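From: Jomar Cabrera
To: Villanueva swap list
Date: March 8, 2025
Subject: Re: gray bins – repaint or leave alone?

Dexter, quick one, have to be out the door in a minute.

Dexter Marquez wrote:
> Has anyone on here repainted the inside of the big gray bins? Mine came
> from the Avine sale and the coating is coming off the walls in flakes.
> I keep soap bars in it and don't want bits of paint on the wrappers.
> Dasine wants 60 dollars for a liner. Worth it? Or sand it and forget it?
> Also is there supposed to be a hole in the bottom??

I would skip the liner. Had one in August, it slid all over and I ended up pulling it out. Sanding is fine if you go all the way down to where the coating is still tight – don't stop at the edge of the flaking or it just starts again an inch higher. 300 grit to finish. Wipe, let it sit overnight, wipe again.

The floor I wouldn't touch. Scuffs don't come off on anything, it's only the loose stuff on the walls you need to worry abuot. Mine is the same story, pale up top and bare gray lower down where it wore off, plus a bunch of scratches. Red and green bars go in there and they come out fine.

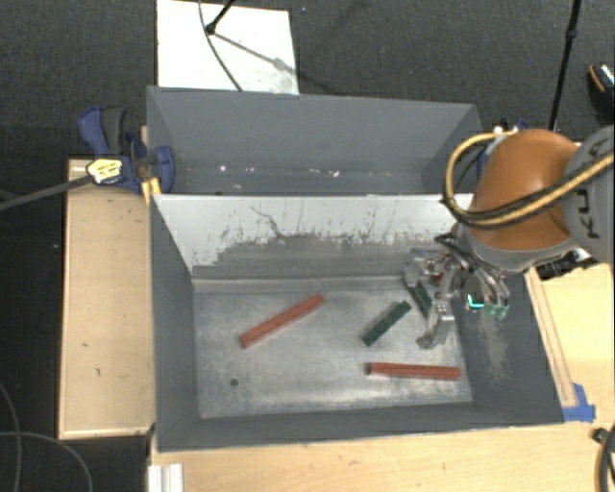
Hole in the bottom, yes, mine has one too, small and round. I leave it open. If yours bothers you put tape on the outside, not the inside, the bars catch on it.

If you do end up repainting get the Akus stuff, not the spray. Two thin coats. And do the spare bin the same day so you only clean the brush once.

I've got 9 sheets of the 300 left if you want them, can drop off whenver. Let me know before you buy any.

Jomar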